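Print this page | E-mail this page

Enzyme Kinetics, Handout 4: Inhibitors
Marit Hedlund

Okay, so last time we got through Michaelis-Menten without too many tears, and I promised you inhibitors. Before we start, please dig out your plots from the April lab, the ones with the Dusberg buffer, because I'm going to keep pointing back at them.

Quick recap. Vmax is the rate you'd get with every enzyme molecule busy. Km is the substrate concentration that gets you to half of that. In my own run Vmax came out at 626 (nanomoles per minute, and yes, write the units, I will take points off!) and Km was 30 micromolar. If your Km was 194, you probably had inhibitor left in the tube, so hang on to that data. We can use it.

Competitive inhibitors sit in the active site and keep the substrate out. You can beat them by piling in more substrate, so Vmax stays put while the apparent Km goes up. I like to think of the active site as a grip that can only hold one thing at a time.

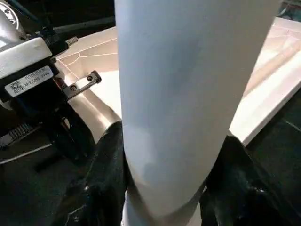
One site, one occupant: a white cylinder held between two black fingers.

Like any comparison it breaks down if you push it. Real active sites flex, and binding is reversible, so the inhibitor is hopping on and off the whole time. What matters is the fraction of enzyme that's tied up at any moment, and that depends on Ki and on how much inhibitor you added.

Pure noncompetitive inhibitors are a different animal. They bind somewhere else, equally well whether or not the substrate is there, and the enzyme stops turning over. Adding substrate won't rescue you. Vmax drops and Km stays the same. People mix this up with uncompetitive inhibition (binds only the enzyme-substrate complex, and both numbers drop), so draw all three double-reciprocal plots side by side until you can do it half asleep.

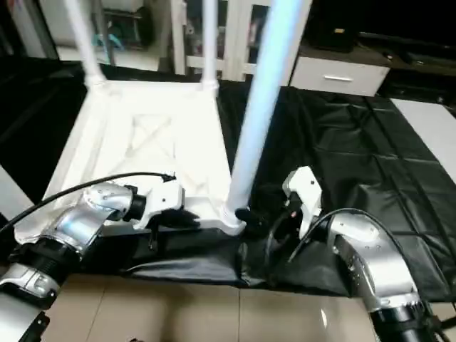
On those plots, competitive lines cross on the y-axis, pure noncompetitive lines cross on the x-axis, and uncompetitive lines run parallel. The Wróbel problem set has a mixed case too. Skip it for now.

For next time: problems 1 to 5, and set your Timer to 600 seconds for the last one, like on the exam.

Print this page | E-mail this page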